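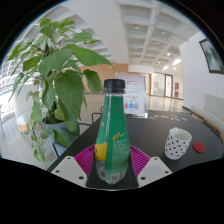
**No. 23**

So I finally did the thing I've been threatening to do since winter and went through the sourdough starter situation properly. Regulars will remember that Yee-man gave me a jar of hers in a takeaway container, that I named it Nalach after a word I misread on a train timetable, and that I then more or less ignored it for weeks at a time while complaining on here that my loaves came out like doorstops.

Well! I've now had it going on the kitchen bench every day through November and I owe it an apology. It was hungry, poor thing. I'd been giving it a spoonful of whatever flour was open and calling that a feed. Now it gets equal weights of flour and water at breakfast, and the wholemeal from the Burneo mill shop if I've remembered to buy any, and by early afternoon it's doming up the side of the jar and smelling like green apples.

The loaf that convinced me was on Saturday. I used 357 grams of water (a silly number, I overpoured and then decided to leave it) and the dough was so slack I nearly gave up and made focaccia. I folded it every half hour while the cricket was on, put it in the fridge overnight and baked it in the big cast iron pot my uncle left me. It had ears! Proper crackly ones. I rang Mum. 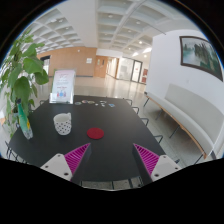 Can you keep a starter in the fridge if you only bake now and then?
A weekly feed is plenty for mine. I take it out the night before I want to bake, feed it twice and it's bubbling again by lunch.

Senad reckons I'm overdoing it. He keeps a hard little lump of dough in a tub, takes it out when he feels like bread, and his rye is better than mine, so make of that what you will. He also bakes at a temperature that sets off his smoke alarm – a flavour choice, apparently.

Things I still can't do: shape a baguette, score anything fancier than one long slash, or wait for a loaf to cool before I cut it. I've read all the stuff about the crumb setting and I don't care, I want the crust end while the butter still melts.

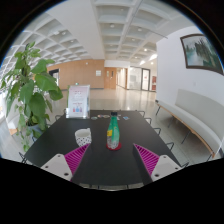

The other thing I've been meaning to write up is the discard. I hate tipping it out, and I'd been hiding it in the back of the fridge in a second jar that got quite grey and frightening. Crumpets are the answer, at least for me. A cup of discard, a pinch of sugar, a bit of salt, half a teaspoon of bicarb, stir it and stand back – it froths like a school science project. Then into greased egg rings over a low heat until the tops are full of holes. I got 8 out of the last batch and had them with golden syrup.

Pei-shan makes spring onion pancakes with hers and has promised me the recipe, so I'll put that up when she sends it. In the meantime, if anyone near Bomville wants a bit of Nalach, bring a clean jar with a lid that isn't too tight.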